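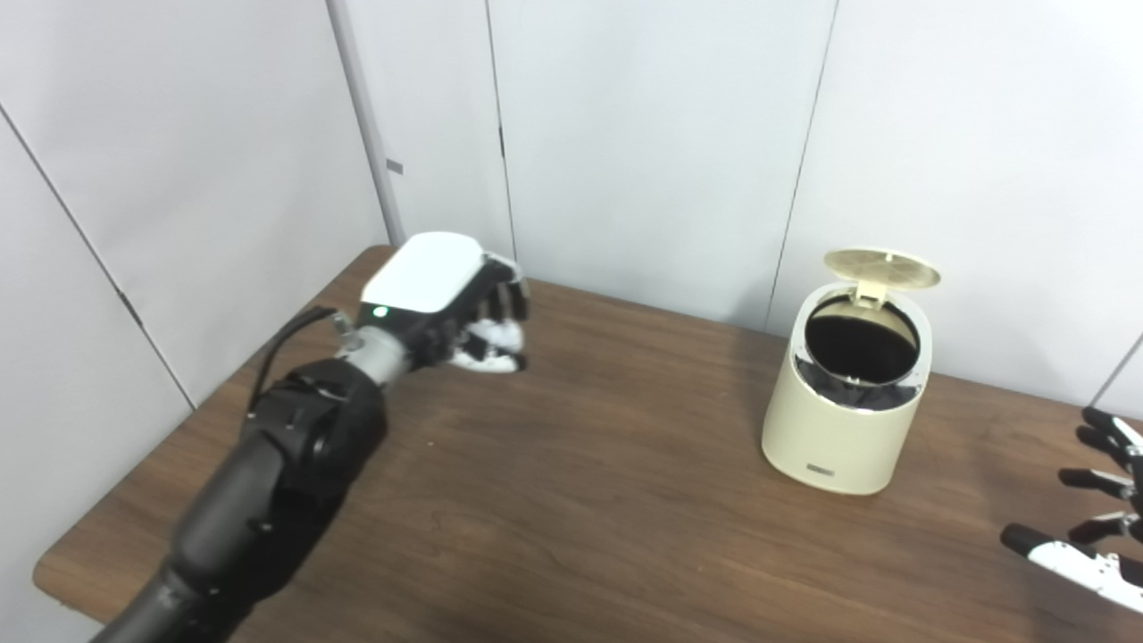 How long before I can use the table after oiling?
Overnight for light use, paper and so on. Leave it 3 full days before anything hot or wet goes on it.

Section 2. Oiling and day to day care, Kilindale wooden table

Read the whole section first, it's short. Legs and frame are in section 1, the extension leaf has its own sheet.

What you need
Seltico table oil, the small tin (200 ml) does one table with a bit over
2 cotton cloths, lint free. Old T-shirt is fine
Fine abrasive pad, grey not green
Washing-up liquid, warm water
Gloves

CAUTION: Cloths with oil on can heat up and catch fire by themselves. Never ball them up or put them in an indoor bin. Soak in water, lay flat outside till dry and stiff.

Before you oil
1. Clear the top. Everything off.
2. Wipe down with warm water and a small drop of washing-up liquid. Wring the cloth out well, you want it barely damp.
3. Wipe again with clean water. Leave to dry, couple of hours, window open.
4. Rub with the grey pad, along the grain. Light pressure. Going across leaves scratches and the oil shows them up.
5. Dust off with a dry cloth. Do the edges too, they get forgoten.

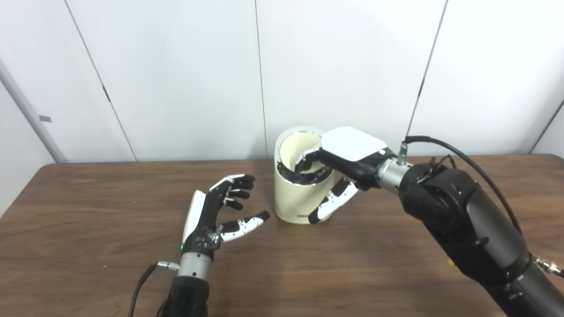

Fig. 2. Table top with cream container.

Oiling
6. Stir the tin. Don't shake.
7. Pour a little on the cloth, never straight onto the wood.
8. Work from one end to the other, thin coat, along the grain.
9. Wait 15 minutes. Set a timer.
10. Wipe off everything that hasn't soaked in. All of it. Sticky patches next day mean this step was rushed.
11. Second coat next morning if the top still looks dull. Same again from step 6.

NOTE: New tables want oiling once in the first month, then twice a year. September is good, before the heating goes on. Tables by a radiator, a bit more often.

Every day
Mop up spills straight away. Red wine, tea and beetroot worst.
Mats under hot dishes, always.
Move standing items now and then so the colour stays even underneath. Wood darkens with daylight, pale rings are usualy just this and will even out.
Felt pads under anything with a hard base.

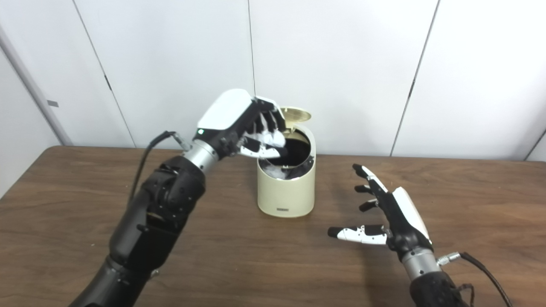 Fig. 3. Small bin on table, lid open.

Marks
White ring: leave a day, often fades. If not, grey pad, then a dab of oil.
Black ring: water has got in. Sand lightly, oil, repeat.
Ink: don't scrub. Ring us first.

CAUTION: No bleach, no spray polish, no steam cleaner. Silicone polish stops the oil going in and the top has to be sanded right back.

Spares
Seltico oil and pads, part 114, from the Vundthorpe counter. Ask for Karim Erraji or Hanane Amrani. Have your order number ready.

Section 3, fitting the extension leaf, see separate sheet.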